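COMMUNIQUÉ DE PRESSE
Décembre 2018

Prever : Nikska et Cokura ouvrent les inscriptions pour la rénovation des fenêtres anciennes

Déperdition de chaleur, courants d'air, condensation le matin. Le programme Prever, porté par l'atelier de menuiserie Nikska et le bureau d'études Cokura, s'adresse aux propriétaires de maisons d'avant-guerre qui veulent garder leurs ouvertures d'origine. Lancement en janvier, dans 4 communes pilotes. Au total 588 logements éligibles, liste disponible en mairie.

Principe : un diagnostic gratuit, un devis unique, un seul interlocuteur du début à la fin. Délai entre le diagnostic et la pose, 2 mois maximum. Les travaux peuvent être étalés, pièce par pièce, pour les familles qui restent sur place. Aide forfaitaire versée directement à l'artisan, donc pas d'avance à faire.
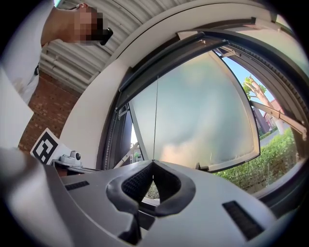
Les ouvertures non standard sont prises en charge dès la première tranche, sans surcoût pour le propriétaire. C'était la demande qui revenait le plus souvent en réunion publique : tableaux arrondis, murs épais, allèges de travers. Une fenêtre basculante dans une embrasure blanche courbe, comme celle-ci, ne se remplace pas avec un modèle de catalogue, et les devis s'en ressentent. Nikska fabrique sur gabarit, dans son atelier, les joints sont fournis par la maison Bhuiyan. Pose et réglages compris. Garantie identique à celle des fenêtres droites.

Plus de 1 000 foyers ont déja répondu au questionnaire préalable de Cokura, dont une bonne part hors périmètre. Une extension sera étudiée après la première tranche. Pas de calendrier arrêté à ce stade.

Inscriptions : formulaire papier en mairie ou sur le site de Prever. Joindre le dernier avis d'imposition et une facture de chauffage. Dossiers incomplets non traité.

Contact presse : service communication Nikska. Visuels et dossier complet sur demande.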